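Come join us! Tumley Robotics Club is looking for new members

Hi, I'm Beryl Ackroyd, and I run the student kitchen project at the club with Keith Mellor. We need people for the February build! You don't have to know how to code (I sure didn't), but you do need to like fiddling with the same little problem until it quits bugging you.

Our project is called Rotever. We build kitchens in the simulator, set an arm in the counter, and write the programs that move dishes around. So far we've logged 1,567 practice runs, and Keith has opinions on every one of them.

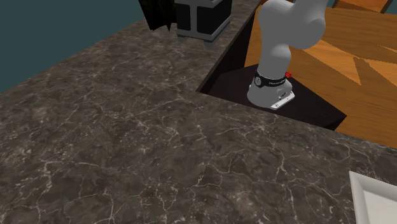
Our simulated kitchen: white arm in its well, marble counter, tray at lower right.

We have 10 spots open. I'd love to get a couple of people who enjoy making rooms and furniture in 3D, a few who want to learn motion planning, and somebody who will write down what we did (please, please be this person). Meetings start at 6 p.m. in the Tindall building and go about two hours, plus whatever you feel like doing at home. It's open to any student 15 or older. Dues are $130 for the year, and that covers your software login and the entry fee for the Lastolholm contest.

To sign up, send Keith or me a few lines about yourself and something you've made, even if it fell apart. Snacks are on me the first night!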